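wk 4 - wool & knits, care and storage (textiles 1, Omley campus)

Read Kadlec ch. 2 before the tute. Wool felts from heat + rubbing, so cool wash, no wringing. Dry flat. Never hang a wet jumper, it grows.

Knit caps: store off the fold if you can, creases set over time.
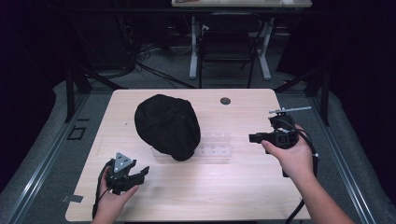 Vol. 3, p. 18

Black dye is the fussy one, test a hidden bit frist. Colour on a damp white cloth = stop. Moths like dirty wool, so clean before storing.

Work surface: clear, smooth, no splinters. Pale is good, you'll spot loose dark fibres.
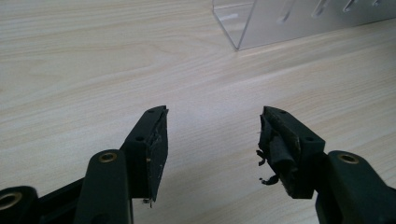

*Photo: Libor Tichý*

Swatch due October, 100 stitches wide, 200 rows. Label it. Drarkelen yarn is fine, any grey or navy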